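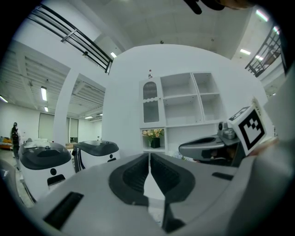

Slide 1. Title

Thanks for coming. My subject is the meatball, and how one small town ended up with its own version of it. I grew up eating these and I have cooked them for a living, so stop me if I skip a step.

Slide 2. What we mean by meatball

Nordic meatballs are small, soft and mild. Ground beef and pork, soaked bread or cream, onion, allspice, white pepper. They are fried in butter and served with potatoes, brown gravy and something tart, usually lingonberries or pickled cucumber.

Point out that every country in the region claims the right way to do it. The differences are small. Mostly they come down to the spice, the size and what goes in the gravy.

Slide 3. The Derkomthorpe plate

Settlers brought the dish to Derkomthorpe and cooked it with what the local stores sold. Lingonberries were hard to get, so they used sour cherries. Rye crumbs took the place of white bread. Both changes stuck.

The oldest written recipe I have found is in the Aaltonen cookbook, a church fundraiser. It calls for 700 grams of meat, which is odd for an American book, and it never says how many people that feeds. I get four hungry ones.

(Pass the copy of the page. Ask for it back.)

Slide 4. The gravy

Go slowly here. People always ask about this part.

Start with the pan drippings. Add flour and let it brown until it smells like toast. Add 300 milliliters of stock a little at a time, then cream. The Aaltonen recipe finishes with a spoon of cherry juice. Taste before you salt, as the stock may have plenty already.

If the gravy splits, take it off the heat and whisk in a splash of cold stock.

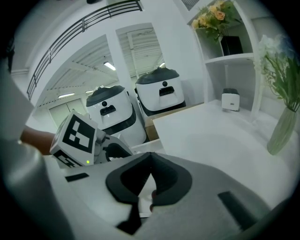 DERKOMTHORPE, April 2026

Slide 5. Where to eat it now

Two places in town still have it on the menu.

Kosta is the older one. Counter seats, paper mats, lunch only. The meatballs are on the small side and the cherries come in a separate dish. Order the boiled potatoes. The mashed are fine but they soak up all the gravy.

Moketti serves dinner and does a larger, coarser meatball with dill in it. Some people here do not count that as the Derkomthorpe plate. I like it and go there often. They plan to add a fish version in May.

Slide 6. The supper

The church supper is still held once a year in the hall. Last year the kitchen sold 806 plates. Rolling starts the evening before, and the trays go into the cold room overnight, which makes the balls hold together better in the pan.

Mention the 47 pounds of onions, all grated by hand.

Slide 7. Questions

Likely ones: Can you freeze them? Yes, after frying. Can you use turkey? Yes, with more butter. Is nutmeg allowed? My family says no.

Recipe sheets are on the table by the door.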